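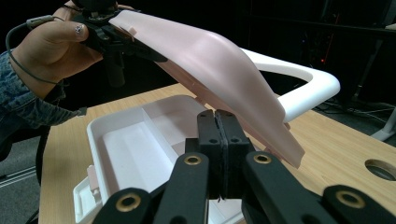
Lot 427. Pink molded part held over the table, white U-shaped frame behind it, two-compartment tray in front.

Rotbridge Parts Gallery
Molded household plastics, children's section

Lot pages in this section cover household plastics that reach Rotbridge apart and without packaging or instructions. Each page records shape, color, surface and the features that help match one part to another. Readers use the pages to find a missing part or to put a name to one they already have. Corrections are welcome and are added under the lot number.

Page compiled by Ailsa Hepburn. Entered Tuesday, May 21, 2019.

Lot 427: summary

Type: children's seat, provisional. Potty or bath seat.
Main colors: pale pink, white.
Source: mixed box, Drivell house clearance.
Maker: not identified.
Instructions: none with the box.
Status: open.

The lot was entered under children's seats on the strength of the outline. The wide, shallow surface of the pink part and the curved frame are consistent with a seat and its rim. Potty and bath seat are both still listed as possible types, and the entry will stay provisional until a complete example is found for comparison.

Pink part

Long, curved and smoothly contoured. It widens from the upper end into a broad, shallow surface shaped like a scoop and finishes in a flat, squared-off edge. The surface is matte. A thin molded lip follows the underside.

The feature to look for on a matching part is the small rectangular tab on the upper edge. Tabs of this kind have several uses in molded housewares. Some locate a part in a slot, some act as a stop, and some are a finger grip for lifting the part away. The use of this one has not been settled, and it should be described by shape only in any inquiry.

White frame

U-shaped, glossy, with a rounded tubular profile. The gloss is a useful sorting point against the matte finish of the pink part. Two finishes in one product are common – makers often polish the mold for one component and texture it for another – so the difference does not rule out a shared origin. It does not prove one either.

When comparing a U-shaped frame with a drawing or a second example, start with the inside width at the open end, then the depth of the curve. The outside width is less reliable on a rounded profile, as the calipers tend to ride up or down the curve. Take each reading 2 times and turn the calipers over between readings.

Tray

White, open at the top, with raised walls and an internal divider that makes two compartments. A small pale pink piece is recorded against the outer wall. Whether it is fixed to the tray or only resting there is left open in the entry, and it has not been given its own line in the parts list.

The tray is the least certain member of the lot. An open divided tray could belong to many kinds of household goods. It is filed here by color and by box, and either of those may turn out to be a weak reason. Readers who have seen a children's seat with a divided tray are asked to send the name of the product and, if possible, the position of the tray when assembled.

Terms used on this page

Lip: a narrow raised or turned edge that follows the border of a part. It stiffens thin plastic and may also locate one part against another.

Tab: a short projection, usually flat, standing out from an edge. The word says nothing about use.

Rim: the border on which a seat or a bowl rests, or the upper border of the seat itself. Makers use the word both ways. Lot pages say "frame" until the use is known.

Divider: an internal wall. A fixed divider is molded in one piece with the floor or side walls; a loose one slides or drops in. Where this has not been checked, the entry says "divider" alone.

Matte and glossy: judged by eye under the bench light. No meter is used. Wear can raise a shine on a matte surface, mostly on seat areas and handles, and fine scratching will dull a glossy one. Compare finishes at a protected spot such as the back of a lip.

Checking a possible match

Colors first, but loosely. Pale pink and white both shift with age. White plastics often yellow, pale pinks may fade toward cream or turn slightly orange, and two parts from the same product can age at different rates if one was kept in a cupboard. A small difference in shade is not grounds for rejecting a match. A clear difference at a protected spot is.

Next, edges. Place the edge of one part along the edge it is thought to meet and look for an even gap. Do not press. Molded parts flex enough to hide a poor fit, and a part that seems to seat under hand pressure will often spring back once released. If there is a lip, check that it falls inside or outside the neighboring wall along its full length.

Then, tabs and slots. A tab should enter its slot by hand without a tool and without trimming. Trimmed tabs are the most common damage in this section, and a trimmed part can no longer be used as a reference. Mark the lot page "altered" if there are knife marks, file marks or a pale cut surface.

Last, mold marks. Look at undersides and inner faces for a part number, a cavity number, a date wheel or a recycling code. A cavity number tells you which impression of the mold produced the part and will differ between parts that are otherwise identical. It should not be read as a model number. We have corrected that mistake on older pages more often than any other.

Measuring curved parts

Set the part down on its most stable face and leave it for a minute. Thin molded plastic relaxes when it is released, and an immediate reading can be off. Record length as the straight distance between the two farthest points, and record the length along the curve as a second figure if a tape can be laid flat on it. State which is which. Inquiries that give one figure for a curved part are usually sent back with a question.

Readings are in millimeters. Parts over 1000 mm are measured on the floor and moved to the large parts section.

Cleaning before entry

Warm water, dish soap and a soft cloth are the standard method. A soft toothbrush is used along lips and in the corners of divided trays. Solvents are not used on any children's item. Adhesive left by price labels is lifted with cooking oil, left for 5 minutes and washed off with soap.

Parts are dried on a rack with the hollow side down. A tubular frame may hold water if it has an open end or a drain hole, so turn it a few times over the sink before it goes on the rack. Labels are tied on with cotton string. Adhesive labels mark matte surfaces and should be kept for the outside of the box.

Fitness for use

An entry in the gallery is a record of shape. It is not a statement that a seat is safe for a child. Parts from incomplete lots are not supplied for use as children's seats, and anyone who matches a part should follow the maker's instructions for the complete product. Bath seats in particular have been revised many times by their makers, and parts that look alike may come from different versions with different fittings.

Storage

Lot 427 is kept on the Imrie rack, children's bay, lower shelf. Nothing is stored on top of curved parts. The frame lies flat – hanging it by the curve would open the ends over time. The tray goes in upright with nothing packed inside it, and the small pink piece stays with the tray until its place is known.

The box carries the lot number on the short side. If you take it down for a comparison, sign the card and put it back on the same shelf.

Related lots

The Umeditz boxes, expected in June, are listed as nursery and bathroom plastics and will be checked against this lot as they are opened. The contents list supplied with them is a single line, so no match can be promised. Any pale pink or white molding with a rectangular slot is to be set aside for comparison before it is given a number of its own.

Earlier Drivell lots in the section are white only. They were compared with the frame by outline, and no match was entered.

Sending an inquiry

Quote the lot number and name the part as it is named on this page. Give the color, the finish, your readings in millimeters and any mold marks, including those you think are unimportant. State whether your example is complete. A plain outline drawn around the part on paper is useful for the frame and for the squared-off end of the pink part; write the straight length on the drawing so that the scale can be checked.

Parts should not be mailed before an inquiry has been answered. Inquiries on lot 427 go to Ailsa Hepburn, children's section, Rotbridge.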